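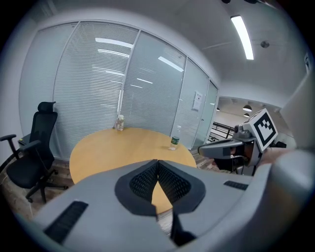
Sonntag, 5. Juli 2020. Nur kurz, muss gleich nochmal los. Aber ich hatte es versprochen, und seit drei Wochen fragen die Leute, was wir da bei Gikdale jetzt den ganzen Tag machen.

Also. Ich war bis Mai im Kommissionieren. Flaschen, Tuben, Nachfüllbeutel, alles was in die Kartons muss. Zehn Jahre fast nur Stehen, Greifen, Drehen, Ablegen. Seit Juni stehe ich drei Tage die Woche oben bei den Büros an einem runden Tisch und greife auch. Nur eben mit dem Handgreifer. Flasche nehmen, Flasche versetzen, loslassen, zurück, nochmal. Aufgezeichnet wird alles, und aus den Aufnahmen soll Atar lernen, wie man sowas anfasst. Atar ist das System von Nallatico, das ab August unten an der ersten Linie laufen soll. Erst mal eine Linie. Sagen sie.

Anstrengend? Anders anstrengend. Der Rücken ist besser, das merke ich schon beim Aufstehen. Dafür der Unterarm. So ein Greifer hat Gewicht, und man hält ihn nicht wie einen Scanner, eher wie eine Gießkanne die man nie leer kriegt. Nach 30 Minuten wird gewechselt, das haben wir selber durchgesetzt, am Anfang war gar nichts geregelt. Wer zu zweit am Tisch steht, muss sich absprechen, sonst kommt man sich in die Quere. Klingt banal, kostet am ersten Tag aber Nerven.

Was mir schwerfällt: langsam sein. Unten hab ich jahrelang gelernt, schnell zu sein, Norm ist Norm. Oben heißt es, bitte ruhig, bitte nicht reißen, und vor dem Loslassen kurz stillhalten. Ich erwische mich ständig dabei, wie ich die zweite Hand dazunehmen will. Darf man nicht. Und dann versuch mal jemandem zu erklären warum du eine Flasche am Bauch packst und die andere am Hals. Hab ich nie drüber nachgedacht. Jetzt denke ich beim Abendbrot drüber nach, mein Sohn findet das sehr komisch.

Wir sind 52 Leute in der Halle. Oben arbeiten immer nur ein paar davon, und genau da fängt der Ärger an. Wer hoch darf, sitzt in der Pause bei den Büroleuten und kommt mit sauberen Schuhen zurück. Wer unten bleibt, hat die Arbeit von denen mit drauf. Ein Kollege redet seit zwei Wochen kaum mit mir. Für ihn bringe ich dem Ding bei, uns rauszuschmeißen. Was soll ich darauf sagen. Ganz falsch liegt er vielleicht ja nicht — aber wenn ichs nicht mache, macht es jemand anders, und zwar einer der noch nie einen Karton gepackt hat.

Die Leitung spricht immer von Entlastung. Auf der Versammlung ist das Wort so oft gefallen, dass hinten jemand gelacht hat. Schriftlich haben wir bisher: keine Kündigungen wegen Atar bis Jahresende. Danach "wird neu bewertet". Zur Eingruppierung steht da nichts, ich bekomme für oben denselben Stundenlohn wie für unten. Ist das jetzt Schulung? Ist das Facharbeit? Hab dreimal gefragt, drei verschiedene Antworten bekommen, eine davon war ein Schulterzucken.

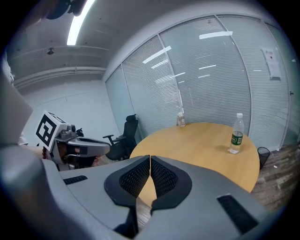

Mich stört das Wort Entlastung auch, schrieb mir Eimear Cullinane, nachdem sie meinen letzten Eintrag gelesen hatte, denn bei uns bei Ó Gríofa sind nach der Umstellung die schweren Kisten geblieben und die leichten Handgriffe waren weg. Verschnauft habe man früher bei den leichten Sachen. Jetzt gehe es eben ohne Pause von schwer zu schwer.

Das geht mir seitdem nicht aus dem Kopf. Bei uns wären es nämlich auch zuerst die kleinen Flaschen. 1.713 Artikel im Sortiment, und anfangen soll Atar mit denen die gut in der Hand liegen. Die Kanister nimmt dann wer? Eben. Hab das am Freitag weitergegeben, schriftlich, damit es nicht wieder im Flur verschwindet. Ausserdem reingeschrieben: Zulage für die Tage am Tisch, und dass reihum jeder mal hoch kann, der will. Auch die Kollegen mit den kaputten Knien, gerade die.

Und nein, ich hab nichts gegen das Gerät. Fürs Protokoll, weil das in den Mails immer so ankommt. Ich will nur vorher wisssen, was aus den Stellen wird und nicht erst, wenn die Linie steht. Antwort ist bis Mitte August versprochen, vorher sind alle im Urlaub.

So, muss los, Spätschicht tauschen. Mails beantworte ich die Woche, bitte nicht böse sein wenns dauert.

Kontakt | Impressum | © 2020 Alle Texte bei der Autorin | Nach oben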